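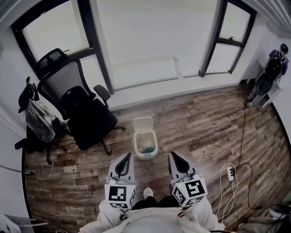

3 min read

Kheri Bakilana opened the door before I'd finished knocking and told me to mind the power strip. I'd come to talk about her small office, or more exactly about the emptying of bins, which she has strong feelings on.

"People buy a huge bin so they never have to think about it," she said. "Then they never think about it!" Hers is a little white one with a lid, and it lives on the open floor. She used to keep it under a desk, and admits she missed it with most things she threw.

So how often does it go out? Every day at half past four, whether it's full or not (she has a phone alarm, which went off in the middle of my next question). Liner out, knot, new liner in. She buys them in rolls of 30 and one roll sees her through to the next month, with a few left over for damp umbrellas.

The floor came next. It's wood-look planking, and she chose it after 13 years of carpet in her last place, Grarico House, where you could tell what everyone had eaten for lunch. "I sweep towards the door, always. My mum swept towards the middle and we argued about it until I left home."

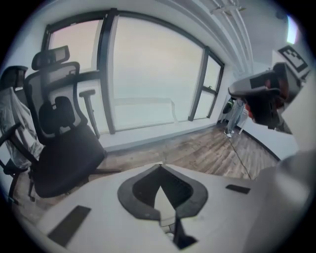
I asked about the chairs, as I'd been eyeing the one with the headrest. Mesh backs are lovely in summer, she told me, and a magnet for fluff the rest of the time. She goes over them with a dry paintbrush, then turns each one over and picks the hair out of the castors with tweezers. "It's disgusting. I look forward to it."

And cables? A long sigh. "I've tried clips, I've tried a box, I've tried tape. Cables win." These days she just coils what she can before she sweeps and leaves the rest for December, when she has everything unplugged for a proper go at the skirting boards and the window ledges.

The whole daily round takes her about 32 minutes, tea included. I've been copying the bin part at home and I'm already on my second roll of liners.

Last updated: December

Filed under: Home & Workspace > Tidy Talk

Comments (3)

marigold_t
Towards the door, every time. Your mum was wrong, Kheri, sorry!

Pete in the box room
Does the paintbrush work on the grey mesh ones? Mine seems to just push the fluff through to the other side.

Sal W.
Pete, do it from the back and hoover the front after. Works on mine.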